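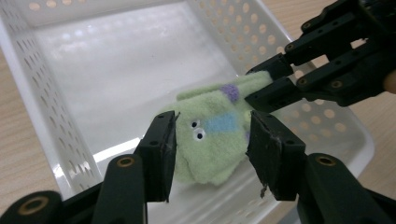 A reader of this column wrote to me that part-time study for nurses is a polite way of making people pay for their own exhaustion, and that I should stop recommending it. She finished a bridge program in October, after three years of night shifts and weekend assignments, and she says she remembers almost nothing of the second year. I have read her letter several times. I think she is right about the exhaustion and wrong about the cause.

I teach on the evening track at Fludness, where we prepare working nurses for the bachelor's degree. Most of my students have a job, many have small children, and a few take care of a parent also. When they fall behind, it is seldom in pharmacology or statistics. They fall behind in the clinical hours, and my opinion is that the way we count these hours is the real problem.

Our program asks for 300 supervised hours. The number itself does not trouble me. What troubles me is that a nurse with ten years on a surgical floor must complete exactly the same hours, in the same order, as a person who has worked for one year in a quiet clinic. She must stand behind a preceptor who is sometimes younger than she is and watch a dressing change she has done since before the preceptor finished school. She is polite about it. She signs the sheet. Then she drives to her own hospital and works the night.

The usual answer is that the hours protect the patient. I accept this for a new student. For an experienced nurse, I would like to see what exactly is being protected. If we believe that she cannot do a dressing change safely, we should be worried about her regular job, where she does it without us. If we believe that she can, we should let her show it once, to a strict examiner, and go on to something she does not know yet.

The school at Zalotia already does this in a modest form. A student may ask for assessment in place of up to 60 hours, and the assessment is not a gift. It takes most of a day, and I have heard that a good number of people do not pass the first time. I was at first against this idea. I thought it would become a shortcut for those who speak with confidence. But an examiner who knows the work is not easily impressed by talking, and the students who came to us from there were well prepared, in particular in community nursing, where they had spent the time they saved.

There is also the matter of where the hours are done. Our placement office uses Pleseo to match students and sites, and the system looks for free places without looking very much at the map. One of my students last year was sent to a site 46 miles from her home, while another student who lived near that site was driving in the other direction. They found this out by themselves, in the parking lot before class, and it took 6 emails to exchange the two placements. I do not blame the software. Somebody has to tell it that distance matters to a person who finished work at seven in the morning.

My reader suggests that employers should give paid leave for full-time study, and of course I would welcome it. The Kashyap scholarship does something similar for a small number of nurses, and they do very well. But I have been waiting for paid leave since I was a student myself, and meanwhile there are people in my classroom on Tuesday evening who want the degree now. For them I prefer a change which a faculty can make by its own vote.

Our curriculum meeting is on 21st February, and I will propose the assessment option there – with the strict examiner, and with a limit on the hours, so that my colleagues can sleep well. I expect the first objection will be the cost of examiners. It is a fair objection, and I am still working on the answer.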